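We use cookies to remember your settings and to count visits to this site. Accept | Manage choices

PRESS RELEASE

Clulura Opens Small-Goods Packing Room, Adds Wooden Trays to Its Table Service

Clulura, the homeware supplier, has opened a packing room for small goods at its Boment site and will begin sending out orders in wooden trays and shallow boxes in February. The new room replaces a shared bench in the main warehouse, where small items were sorted next to furniture and bulk orders.

The room has been set up with round white tables in place of long benches. Each table serves one order at a time. A tray or box is set on the tabletop, the items belonging to that order are placed inside, and the tray moves to the closing station only when the packing slip has been checked against its contents. The company tested the arrangement for 19 weeks before approving the move.
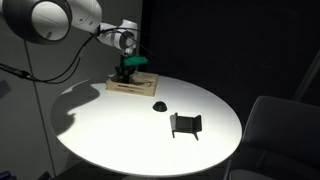 A shallow wooden box on one of the round tables in the packing room, Boment.

"Small items are easily lost in large spaces," said Talha Abbasi, head of packing and dispatch at Clulura. "We sell hooks, hinges, tools and fittings that weigh very little and look very much alike. For years they were packed wherever there was room. We wanted a place where a person can look at a table and know at once what belongs to the order and what does not."

Under the room's working rules, goods waiting to be packed are kept on shelving along the wall and brought to the table by order number. Loose packing paper is not permitted on the tabletop. Tables are wiped at the start and end of each shift, and the floor is swept at 2 p.m.

The white tabletops were chosen after staff compared several finishes. Dark parts show up clearly against a pale surface, and the strong overhead lighting makes a stray piece easier to find before an order is closed. The round shape allows packers to work from any side and to turn a tray toward themselves without lifting it over a corner. A single pedestal in place of corner legs leaves more clear floor for sweeping and for the carts that bring stock in from the warehouse.

Two styles of container will be used. The first is a low-sided wooden box intended for mixed orders. The second is a slatted tray, sold under the Brikesik name, intended for longer tools and for items that customers may wish to keep on display in a workshop or kitchen. Both are left unfinished so that customers may oil, paint or stain them as they prefer.

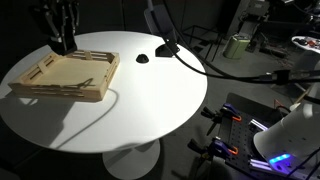
Customers who do not wish to keep a tray may return it with their next order. Returned trays will be inspected, brushed clean and put back into use where their condition allows. Trays with split slats or raised nails will be repaired at Boment or withdrawn. Clulura will not charge a deposit during the first six months of the service.

The Yu range of hand tools will be the first to be packed in the new room, followed by cabinet fittings and kitchen hooks. Large furniture orders will continue to leave from the main warehouse and are not affected by the change. Delivery days and order deadlines remain the same.

"Our customers have told us that opening a parcel of small parts can be a chore," Mr. Abbasi said. "They empty a bag onto a counter and start sorting. With a tray, the sorting has been done, and there is somewhere to put each piece while the work is going on."

Eight members of the packing staff have moved to the new room. Training covers order checking, tray inspection and the placing of thin or angled tools, which are to be laid flat on the tray floor. A short printed guide for customers, with advice on caring for untreated wood, will be placed in every order that includes a tray.

Trade customers may request trays by adding a note to their standing order. Retail customers will be offered the choice at checkout.

About Clulura

Clulura supplies furniture, fittings and hand tools to homes and small workshops. Its packing, repair and dispatch work is carried out at Boment.

Press contact: Press Office, Clulura, Boment

Comments (3)

benchdog_r
Will the slatted trays be sold on their own? I would take a couple for the garage without the tools.

Marlene T.
Glad to see the returns option. We order hinges every month and would end up with a tower of boxes otherwise. Do they need to go back in the original carton?

old_drawer
Small screws will go straight through the gaps in a slatted side. I hope those are staying in the other box.

Last updated: February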